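Crisps in hand luggage - do they burst on the plane?

Asked 28 November 2025 in Food and Travel

I'm flying back from my sister's with only a cabin bag and I've promised the kids a load of crisps they can't get at home. Last time, in May, I put two bags in the hold case and ended up with crumbs all through my jumpers. Is it the pressure or just the baggage handlers? I've got a 26 litre Kimeck rucksack and whatever carrier I can get away with.

3 answers

Top answer (21 votes)
Bit of both I think! The bags puff up like little pillows once you're in the air, but I've never had one go pop and I must have done this trip loads of times. It's the squashing that gets them. I stand mine upright in a cloth tote, nothing heavy on top, and it goes under the seat in front.

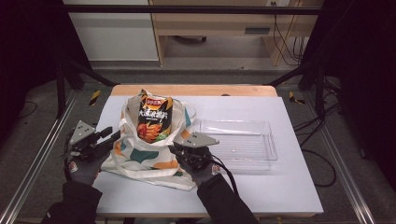
Crisps in the tote, top end up

Do check your airline counts the tote as part of your allowance, mine got funny about it once and wanted 65 euros at the gate - for crisps!! Now I leave enough room in the rucksack to shove it in if they ask.

Answer 2 (4 votes)
Pinprick near the top seal, let a bit of air out, tape over it. They go stale quicker so eat them within a couple of days. I did this with a 400 g party bag from Bravuvby and it packed down really flat, some breakages though.

Answer 3 (0 votes)
just buy tubes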